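Wolum Users' Forum > Methods and Results > Overhead view only: result on the kitchen table task

Drevby_Lab
Posted January 12, 2018

We are opening this thread to report a result from our table task and to invite comment before the written account is submitted. The question was a simple one. If an arm learns to pick up and place objects from recorded demonstrations, how much does it lose when it is given the overhead view alone, without the second view from the side? The objects are toy kitchen items on a white table.
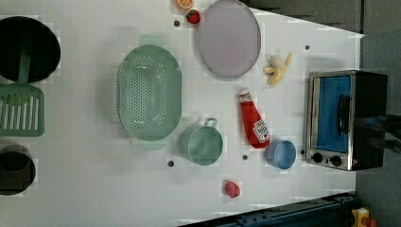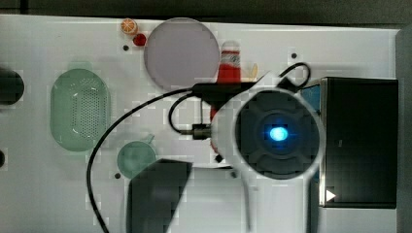
The training set held 2,622 demonstrations, all given by hand guidance. We then ran 857 trials with both views and 857 with the overhead view only. Object positions were drawn from the same list in each case. With both views the arm completed 814 trials. With the overhead view alone it completed 600. A trial was complete when the named object had been placed on the plate and the arm had returned to its rest position without a stop being called.

Our reading is that the loss comes mainly from the final part of the approach, when the arm itself covers the object it is reaching for. We should be glad to hear from groups who have seen the same, or who have not.

pluvetti_bench
Replying to Drevby_Lab

We thank the authors for posting the figures in full. Our concern is with the conclusion. Removing the side view takes away two things at once: a line of sight that the arm does not block, and a direct measure of height. An overhead view is poor at telling a tall object from a short one, whether or not anything is in the way. The mug and the plate need very different heights at the moment of closing. We do not think the present comparison can separate the two causes, and we would ask that the wording be softened until it can.

Could the authors also say whether failures were recorded by object?

Drevby_Lab
Replying to pluvetti_bench

Failures were recorded by object and the table will be in the appendix. The flat items did worst. The plate was never a target, only a destination, so it does not enter into the count.

On the main point we accept that height is a possible cause, though we do not accept that it is as likely as covering. Most of the lost trials went wrong late. The arm moved to the correct place, paused, and then either closed early or shifted sideways. If height were the trouble we should expect contact with the table, and stops for contact were rare.

bowen_methods
Replying to Drevby_Lab

A pause followed by a sideways shift is what we see as well, with a different arm and a larger table. We reported it at the June meeting and received much the same objection as the one made by pluvetti_bench. Our answer was to run a third condition in which both views were supplied until the arm was one hand's width above the target, after which the side view was withdrawn. It was tedious to arrange and we would still recommend it.

We would raise a separate matter. Cables passing across the table change shape from one trial to the next, and a model trained on an overhead view may come to depend on them. Were they tied back during the demonstrations?

Drevby_Lab
Replying to bowen_methods

They were not tied back in the demonstrations or in the trials. Conditions were the same for both arms of the comparison, so we do not believe the difference between them can be put down to this.

pluvetti_bench
Replying to Drevby_Lab

With respect, that does not follow. The same cable may do little harm to a model with two views and a good deal of harm to a model with one. Equal conditions do not mean equal effects. The matter could be settled cheaply by repeating a part of the overhead trials with the cables held clear, using the model as already trained — no new demonstrations would be needed.

wolum_moderator

Two posts on the price of cameras have been moved to the Equipment section. Members are asked to keep to the method and the result.

quiet_gantry

I write as a user of such systems and have no part in building them. For our purposes the more useful figure is the 600. A single overhead camera is easy to fit and easy to keep clean, and there are packing tasks for which that rate would be acceptable if the arm stopped safely when it failed. May I ask how many of the failures ended with the object dropped, as opposed to simply not picked up?

Drevby_Lab
Replying to quiet_gantry

Drops and missed grasps share one code in our log, which we regret. We can separate them from the force readings and will post the split when it is done.

To pluvetti_bench and bowen_methods: we will run both checks, beginning with the cables, as it is the shorter of the two. The sentence naming covering as the main cause will be changed to say that it is the cause we consider most likely. We do not intend to go further than that at present.

pluvetti_bench
Replying to Drevby_Lab

That wording is acceptable to us. We remain of the view that height will account for a fair share, and would ask that the list of object positions be released with the appendix so that we may repeat the trials on our own bench.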